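Print this page | E-mail this page

Flaltgate Folding Board: Owner's Guide
Section 2. Getting a Piece Ready and Making the First Folds

By now your board should be unfolded, wiped down and sitting on a table or bed at a height that doesn't make your back complain. If it still rocks, go back to Section 1 and check the corner feet before you go any further. You will enjoy everything on this page a good deal more on a board that sits still!

We know it's tempting to drop a shirt on the board and start flipping panels. Please give yourself a few minutes with the cloth first. Most of the letters we get at Tredville about crooked stacks come down to how the piece went onto the board, and once you have the knack of it (a dozen shirts or so, for most people) your hands will do this part without you.

Before you start

You will need the board, one clean, fully dry piece of laundry, and enough clear space beside the board to lay that piece out flat. A plain, solid color is nice to learn on, as the creases and seams are easy to follow. Save the slippery things and anything with a hood for Section 4.

CAUTION: Do not lay laundry on the board straight from a hot iron. Let it cool first. The panels can warp, and a warped panel will never lie flat again, however long you leave it under the encyclopedias.

Picking up and smoothing

1. Set the piece down beside the board, loosely, without trying to make it neat. Empty any pockets.

2. Take hold of one fold of the cloth between two fingertips. Pinch up a little fabric and leave the rest lying where it is. A small pinch tells you quickly how many layers you have. If it feels thick and stubborn, you have probably caught the front and the back together, so let go and try a bit to one side.

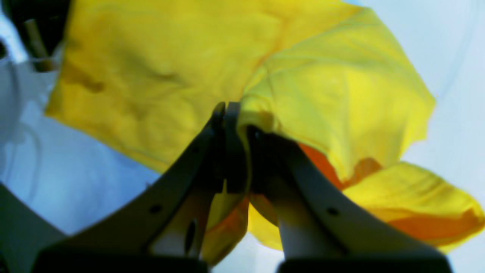
Fig. 4. Wrinkled yellow cloth, pinched at a fold.

3. Lift gently and let the loose cloth hang. Give it a moment. Soft cotton will often drop a good part of its wrinkles all by itself, while linen will need some coaxing.

4. Lower the piece again and smooth it with the flat of your hand, starting in the middle and working out toward the edges. Go lightly over seams. Pressing hard along a seam pushes the wrinkles into a little ridge beside it, and then you'll be chasing that ridge all the way across.

NOTE: If the cloth keeps springing back into the same crease, mist it with plain water, smooth it, and go make yourself a cup of tea. It must be dry again before it goes on the board.

Finding the hem

5. Follow an edge of the cloth until you come to stitching. On most shirts the bottom hem is the longest straight run of stitches you'll find, and it makes the best guide for lining things up. Side seams come second. Collars, bless them, are no help at all.

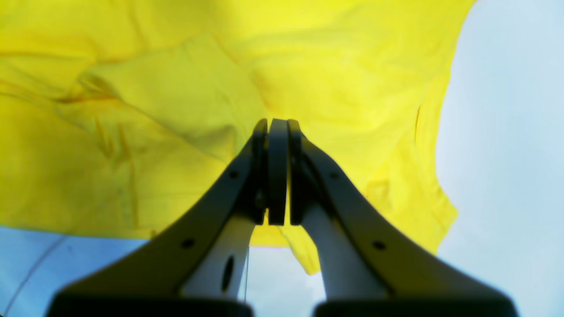 6. Once you have the hem, run it between finger and thumb from one end to the other, turning out any part that has rolled under. Rolled hems are very common after a tumble dryer, and they make the finished fold thicker on one side. If yours is badly curled, lay a heavy book on it while you get on with something else.

7. Slide the piece onto the board, front side down, with the collar at the top and the hem hanging over the lower edge. The middle of the collar should meet the center notch. If the piece is longer than 23 inches, turn the hem up first so that it ends at the line marked B.

8. Check both sides. The sleeves, if there are any, should lie straight out over the left and right panels. There is no need to measure; if it looks even from where you are standing, it's even enough.

CAUTION: Keep little fingers away from the hinges while the panels are moving. Children love this board, and we're delighted that they do, but please let them work the panels only while you are close by.

The first folds

9. Flip the left panel over and back. Do it in one easy motion. There's no prize for speed, and a panel slapped down hard will puff air under the cloth and undo your smoothing.

10. Fold the left sleeve down along the side if it sticks out past the center panel.

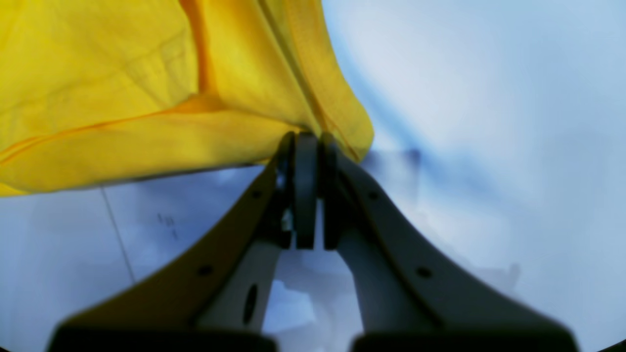 11. Do the same on the right, first the panel and then the sleeve. Pause to run your palm down the middle before you continue, especially with thicker fabric.

12. Flip the bottom panel up, open it again, and lift your folded piece off with both hands underneath. Set it on the stack with the rounded fold facing you.

Don't be discouraged if the first few come out a little lopsided. Snežana Radulović, who wrote the very first version of this guide, kept her own practice shirt on the wall over her desk, and one corner of it stuck out like a dog's ear.

NOTE: The hinges are good for stacks and stacks of laundry, but they do like a wipe with a dry cloth after every 200 folds or whenever they start to squeak. Do not oil them. Oil finds its way onto white shirts.

For towels and pillowcases, skip to Section 3. Owners of the Berisha travel board should use line A in step 7.

Print this page | E-mail this page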